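Short Fiction | Tech & Machines
By Siwan Eynon
Posted in April

The Locker Job

So the first thing I learned about handheld grippers is that they don't care about your feelings, and the second thing is that they'll pinch you right through a sweater sleeve if somebody has set the force limit wrong.

I'd been at Clirnham for a couple of months by then. My job title was demonstration operator, which sounded pretty good when I told my mother. What it meant was that I put on the headgear, took a gripper in each hand, and opened and closed things until Timo Tiedemann told me I could quit. Drawers, mostly. Then cupboards. Then, for what felt like my whole adult life, lockers.

The arm that was supposed to learn all this lived upstairs, behind a yellow fence. We called it Carrasco, after the guy who'd sold it to us (he never returned a single phone call, so it seemed only right that he should get hit with a wrench now and then). Carrasco watched what I did, in a manner of speaking, and then had a go at it alone. On drawers it was wonderful! It could slide one out so gently you'd want to applaud, and a few times I did.

Lockers were another story. Carrasco would get a door open just fine, and then it wouldn't stop. It would keep right on going after the hinge had run out, like it was sure there was more door back there somewhere. The first time, it bent a door. The second time it took the door clean off and held it up in the air, and the fence gate tripped, and everything went quiet except for a little fan.

"Huh," said Timo.

"Is that me?" I asked. "Am I doing that?"

He said of course not. Then he went back to his desk and pulled up all my sessions, one after another, and I stood behind him eating crackers and feeling like I'd been called in to the principal.

The fault log called it error 119. Every time, the same number. I looked it up in the binder and the entry said "force deviation, see supplier," and we've already covered the supplier. Timo decided it had to be in the demonstrations. Something about how I pulled. So he sent me back down to do the lockers over again, slower this time, with a rest between doors, and he'd sit up there and watch the numbers as they came in.

I was sore about it, I'll admit that. I am a careful person. I close car doors like there's a baby asleep in the back. But down I went, and I got hooked up, and I started in on the bottom row because my shoulders were tired and I figured the low ones would be easier on them.

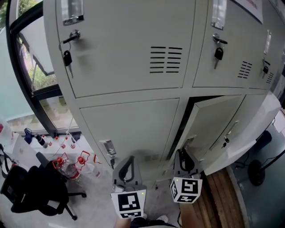
"Hold it there," Timo said in my ear. "Don't pull. Just hold it."

I held it.

"Are you pulling?"

"You told me not to pull."

"I'm showing you at 4," he said. "It's climbing. Siwan, are you sure you're not pulling?"

I was very sure. I was standing there like a scarecrow with my elbows out, and my nose itched something awful, and I wasn't putting any more into that door than you'd put into holding a sandwich. I told him so. He didn't say anything for a while. I could hear him typing, and then I could hear him not typing, and that was worse.

"Let go of it," he said. "Open both hands all the way."

I squeezed the release on the left, and it opened. I squeezed the release on the right, and it didn't. It closed. It closed slow and steady, with this small whine I'd never heard out of it before, and since I'd pushed my cuff up against the fingers to steady myself -- which you are not supposed to do, there's a whole page about it -- it took my sleeve and a good bit of the wrist underneath.

I yelled something that I'm told is still on the recording.

Now, there's a cutoff on those things. It's a fat little switch on the handle, right where your thumb goes, and I'd practiced it the first morning and never since. I'd love to say my thumb knew what to do. My thumb had no idea. I shook my whole arm like it was on fire, and I yelled for Timo, who was up a flight of stairs and no use to anybody, and it was only when I quit shaking that I felt the switch and mashed it. The whine stopped. The fingers went loose. I sat down on the floor.

Timo came through the door maybe half a minute later with one shoe untied.

"Let me see," he said.

It was a bruise, that's all. By supper it was the shape and color of a plum, and it hurt to turn a doorknob for 2 weeks, but nothing was broken. He got me a bag of frozen peas out of the break room freezer. Then he picked up the right gripper, very carefully, like a dish from somebody else's cupboard, and carried it off to the bench.

There's a sensor in there no bigger than a shirt button. It had come unglued on one side. So as the grip got harder it read softer, and the motor, being a helpful sort of motor, squeezed more to make up for it. And everything I'd recorded with it since the end of winter had gone up to Carrasco with the wrong numbers attached. That poor arm had been told, hundreds of times over, that opening a locker takes hardly any effort and you should keep at it.

"We have to throw all of it out," Timo said. "Every locker."

"All of it?"

"And the cupboards, I think."

I didn't say anything. I had the peas on my wrist and they were starting to drip down into my lap.

The office in Vendcombe wanted a report, so I wrote one. There was a box for "operator action" and I put down that I'd had my cuff where it didn't belong. There was a box for "could this have been caught sooner," too. I left that one for Timo, and he took it home with him overnight. When he brought it back he'd written "Yes. Error 119. We asked who, and should have asked what," and signed it, and under that he'd added that thumb drills would be done every morning from now on, himself included.

We did them, too. He was terrible at it.

I went upstairs before I left that day and looked at Carrasco through the fence. Somebody had taken the locker door out of its hand and leaned it against the wall. I told it I was sorry about the mix-up, and then I went and caught the late bus to Clutden with my sleeve rolled up so nothing would rub.

4 comments | 2 shares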